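Coiling and Storing Patch Cables for a Small Office
Last updated 27/06/2020

Most failed patch leads in a small office were damaged in storage. The usual cause is a cable wound tightly around the elbow, pulled straight and then wound the other way the next time. The method below applies to unshielded Cat 5e and Cat 6 leads up to the lengths normally kept on a shelf. It does not apply to fiber, which has its own bend limits.

What you need
Cable ties or hook-and-loop straps
Adhesive labels and a fine permanent marker
A basic continuity tester
A shelf, drawer or hook rail away from heaters

Step 1. Test before you store
Plug both ends into the tester and check all eight conductors. A lead that fails on any pair should be re-terminated or thrown away. Do not put it back on the shelf with a note. Flex the cable gently behind each plug while the tester is running, as a break at the boot often shows only under movement.

Step 2. Remove the twist
Lay the cable out on a table or clean floor. Hold one end and run the other hand along the full length, letting the twist work out through the free end. If the jacket is dusty, wipe it with a dry cloth on the same pass.

Step 3. Find the minimum bend
The common rule for four-pair patch cable is an inside bend radius of at least four times the outside diameter. Check the data sheet if you have one. For storage, stay well above the minimum. Slim leads can be coiled small; stiff solid-core cable needs a wider loop and will tell you so by springing open.

Step 4. Coil
Form the first loop in the direction the cable wants to go. Add each new loop at the same size without pulling it tight. On long leads, alternate an overhand loop with an underhand loop so that the twist cancels. Leave a short length free at each end so the plugs do not press into the coil.

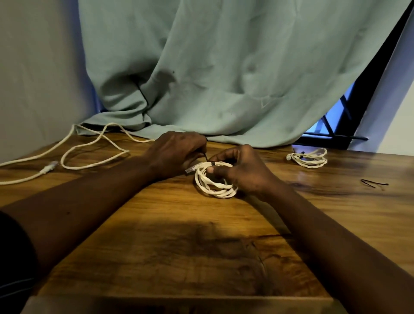
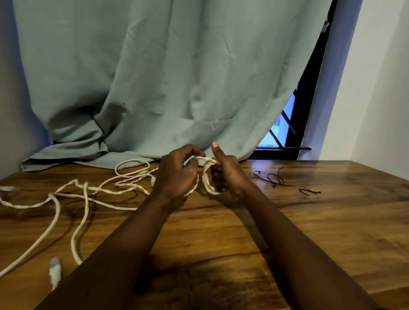 Coiling light-colored cable by hand at a table.

Step 5. Secure
Close the tie until the loops stop sliding, then stop. The jacket should not be dented. A cable tie that has to be cut off is a poor choice for leads in regular use — side cutters nick jackets. Use hook-and-loop for those and keep cable ties for spares.

Step 6. Label
Put one label at each end, a hand's width from the plug. Write the length, the category and the date of the last test. At the Tiltley office we also write a shelf number, which matches the stock sheet. The Sutbridge office uses colored tape only, and leads borrowed from there have to be measured again.

Step 7. Store
Hang coils of similar length together, 2 to a hook at most. In drawers, lay them flat and do not stack heavy equipment on top. Lestex drawer units of 900 mm width take a divider every 70 mm, a tight fit for anything but short leads. Remove alternate dividers.

Retesting
Test stored leads once a year. We do ours in June, along with the switch inventory. Record failures on the stock sheet by length and category.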